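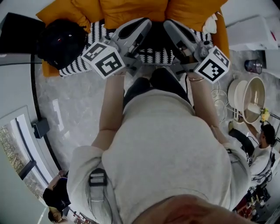
A Josard publica a 8 de janeiro um guia de boas práticas para a recolha de demonstrações com pinças de mão, destinado às equipas que gravam tarefas domésticas para o treino de robôs. O documento tem 15 secções e aplica-se a sessões em casas particulares, escritórios e salas de ensaio. Parte das regras trata do equipamento que o operador leva consigo: uma pinça em cada mão, um cubo branco com marcadores pretos na lateral de cada uma e as alças do arnês passadas por cima da roupa. Outra parte trata do espaço, incluindo os cabos que ficam no chão ao lado do sofá onde se trabalha e as pessoas que permanecem na sala durante a gravação.

O guia foi preparado ao longo de 2 ciclos de revisão, com a participação da Bronel, que fabrica suportes e arneses, e da Tatlı, que gere equipas de operadores. A versão final incorpora 264 comentários enviados por operadores, técnicos e responsáveis de segurança.

«As regras que existiam foram escritas para braços robóticos fixos, dentro de uma célula vedada», explica Elif Naz Kırmızıgül, coordenadora do guia na Josard. «Uma pessoa que arruma almofadas numa sala com duas pinças nas mãos trabalha noutras condições, e precisávamos de um texto que se pudesse ler antes de começar o turno.»

Marcadores e pinças

Os cubos de marcadores devem ser verificados no início de cada sessão e sempre que uma pinça caia ou bata num móvel. Faces riscadas, sujas ou descoladas obrigam à substituição do cubo completo. O guia não admite a reparação com fita adesiva, mesmo quando o sistema continua a reconhecer o marcador. As duas pinças são registadas como par e não podem ser trocadas entre operadores a meio de uma série.

Nas tarefas com tecidos, como almofadas, mantas e roupa, o operador deve aproximar os dedos da pinça devagar e fechar apenas depois do contacto. As tentativas falhadas ficam no registo, assinaladas como tal.

Postura e pausas

O trabalho sobre sofás e camas obriga a inclinar o tronco com os braços estendidos. Para estas superfícies baixas, o guia prevê uma pausa a cada 15 minutos e a alternância com tarefas de bancada. O arnês é ajustado de pé e novamente na posição de trabalho, e as fivelas têm de poder ser abertas só com uma mão. Pulseiras e relógios são permitidos, desde que não toquem no comando da pinça.

Sala e terceiros

Os cabos devem ser encaminhados junto à parede ou recolhidos antes de o operador mudar de posição. Louça, frascos e outros objetos de vidro pousados no chão contam como obstáculos e entram na lista de verificação da sala.

Quem estiver presente sem participar na tarefa tem de dar consentimento por escrito, mesmo que apareça apenas de passagem. Os rostos são desfocados antes de as gravações saírem do local — incluindo o do próprio operador, quando a câmara de cabeça o apanha.

Aplicação

A Zudberg, responsável pelas auditorias, começa as visitas em abril e prevê analisar 100 sessões na primeira fase. Hicham Ait Ali, que dirige a equipa de auditoria, adianta que os relatórios serão entregues primeiro às empresas visitadas e só depois resumidos numa publicação aberta.

O guia é gratuito e está disponível em português, inglês e turco. As dúvidas sobre a sua aplicação devem ser dirigidas a Kaan Altıntaş, do gabinete de normas da Josard.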